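Finwood Manipulation Software Group
Minutes of the planning and perception meeting, May 7, 2025

Present: Anika Strickland (chair), Baltazar Medrano, Maricruz Bañuelos, Tiburcio Alvarado
Apologies: Innes Jardine
Minutes: M. Bañuelos

3 comments | 5 shares

1. Minutes of the previous meeting

Accepted with one correction. Item 4 should read that the Varela planner is pinned to the February release on the test machines only. Developer machines are free to track the main branch.

2. Simulation runs

Baltazar reported on the overnight batch. 2450 episodes were started and 2078 finished with a usable log. The rest stopped early, nearly all with the same error from the scene loader, which gives up when two assets share a name. He has a patch that renames duplicates at load time and prints a warning. Tiburcio would prefer a hard failure, as a silent rename will break any task script that looks up an object by name. After some discussion it was agreed that the loader will fail before the episode starts and list every duplicate it finds, so that a scene can be fixed in one pass.

The failed episodes will not be rerun until the patch is merged. Results reported to Citel will use the finished episodes only and will say so.

3. Perception: tableware in the cabinet scenes

Maricruz went through the segmentation results for the cup and bowl tasks in the dark blue cabinet scene. The masks are good when the objects are clear of the arm. They get worse when a link passes in front, and the bowl is the usual victim. With part of the rim hidden, the fitted center moves toward the visible side, and the planner then aims for the wrong place.

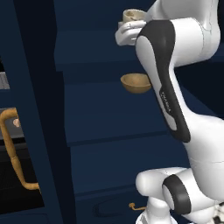
Cabinet scene, simulation render. Cup in the gripper, right side of the bowl behind the arm link.

Two fixes were discussed. The first is to render the arm from the joint state, mark those pixels as unknown, and fit the bowl with the unknown region left out of the cost. The second is to keep the last good pose and refuse updates while the overlap is above a threshold. Baltazar pointed out that the second one fails if the bowl gets bumped while it is hidden. Anika asked for the first to be done properly and the second kept behind a flag for comparison.

Color was also raised. The cup and the bowl are close in tone, and the network sometimes merges them when they sit near each other in the view. Maricruz will add depth edges as an extra input channel and retrain. She does not want to change the object colors in the scene to get a better score.

4. Planner

Tiburcio has moved collision checking for held objects into the main planning loop. Before this change the held object was only checked at the end of each segment, so a path could carry the cup through a shelf edge and still be reported as valid. Planning is slower with the new check. He has set the limit at 32 attempts per query and wants to leave it there until the timing numbers are in.

Anika asked whether the tilt limit on a held cup is enforced during the whole motion. It is enforced at waypoints only. Tiburcio will add it as a path constraint. Open question: whether the limit should be a property of the object or of the task. Left for Innes, who wrote the task format.

5. Control

Short item in Innes's absence. Baltazar read out his note. The gripper command and the arm trajectory are still sent on separate topics, and the log timestamps come from 2 different clocks. Replays therefore show the fingers closing earlier than they were commanded. Innes proposes using the simulator clock for both. No objections.

6. Tooling

The Burow log viewer now opens the new episode format. Joint plots and camera frames scroll together. Filtering by failure code does not work yet. Anika asked that nobody write new scripts against the old format.

7. Actions

BM: change loader to fail on duplicate asset names, list all duplicates
MB: arm mask from joint state, refit of hidden objects; retrain with depth edges
TA: tilt limit as path constraint; timing numbers for the held-object check
IJ: single clock for gripper and arm logs; reply on where the tilt limit belongs
AS: send Citel the note on finished and unfinished episodes

8. Other business

None. The next meeting will be called once the loader patch is merged.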